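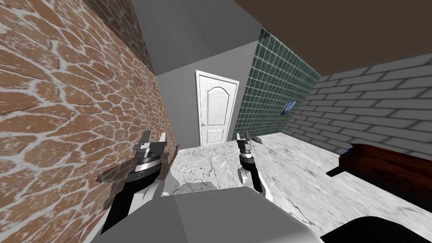
Nilon Offering Feed

Structured data on US initial public offerings, from first public registration statement to lock-up expiration

Vendor: Brotitz
Product code: NOF-4
Delivery: REST, flat file, spreadsheet add-in
Current schema: released May 2025

Overview

Nilon is a reference data feed covering companies that have filed to list shares on a US exchange. Each offering is held as one record with a permanent identifier, and every amendment, price range change and postponement is stored as a dated event under that record. Users can rebuild the state of any offering as it stood at the close of a given business day.

The feed is intended for equity research desks, fund administrators and compliance teams. It contains no ratings, price targets or commentary.

Coverage

The database holds 2,406 offerings, of which 516 were withdrawn before pricing. Withdrawn offerings stay in the file with the status code WD and keep their full event history. If the same company files again later, a new record is opened and linked to the earlier one through the PRIOR_ID field.

Included: common stock offerings, American depositary shares, unit offerings, direct listings.
Excluded: closed-end funds, exchange-traded funds, follow-on offerings, debt.

Blank check companies are included but carry a separate flag and are filtered out of default queries. Set INCL_BLANK to Y to return them.

Record contents

Issuer: legal name, state or country of incorporation, industry code, fiscal year end
Filing: form type, first public filing date, amendment dates, effective date
Terms: shares offered, primary and secondary split, price range low and high, final price, overallotment size
Syndicate: lead managers, co-managers, gross spread
Ownership: share classes, votes per share, holders above five percent before and after the offering
Lock-up: length in days, expiration date, early release conditions, staggered release schedule where one applies

Dollar amounts are stored in full units with no rounding. Share counts are adjusted for splits only in the ADJ fields. The unadjusted values match the prospectus.

Valuation fields

Two valuation figures are supplied. BASIC_CAP is the final offer price multiplied by shares outstanding immediately after the offering. DILUTED_CAP adds vested and unvested options, restricted stock units and warrants, using the treasury stock method. Private round valuations are not part of the base feed. They are available in the Akl module, described below.

Press reports often quote a diluted figure for one company and a basic figure for another. Check which is in use before comparing either field with an outside source.

Updates

The feed is refreshed 4 times each business day. Pricing events are entered on the evening of pricing and marked provisional until the final prospectus is posted. Corrections are sent as new events with the type COR, and the original value is kept.

Delivery options

REST: JSON responses, key-based access, paging by record identifier
Flat file: pipe-delimited, UTF-8, full file weekly and change file daily
Add-in: current desktop spreadsheet versions only, read-only

A full history download takes about 8 minutes on a standard connection.

Akl module (optional)

Akl adds funding history before the IPO: round name, date, amount raised, price per share and implied post-money value. Values are taken from charter filings and from the prospectus. Where the price per share can't be confirmed, the field is null. Estimates are not supplied.

Changes in the current schema

LOCKUP_END is now a list to allow for staggered releases. Clients that read it as a single date must update their parser. The old LEAD_MGR text field, deprecated in February, has been removed. Use the SYNDICATE array.

Licensing

Licenses are sold per site or per named user on a twelve-month term. Redistribution requires a separate agreement. Trial keys return withdrawn offerings only.

Support and ordering

Quotes, sample files and the field dictionary are available from the Brotitz data desk in Bradstead. Quote product code NOF-4, or NOF-4A for the feed with Akl.

Nilon data is supplied for information only and is not an offer or recommendation to buy or sell any security.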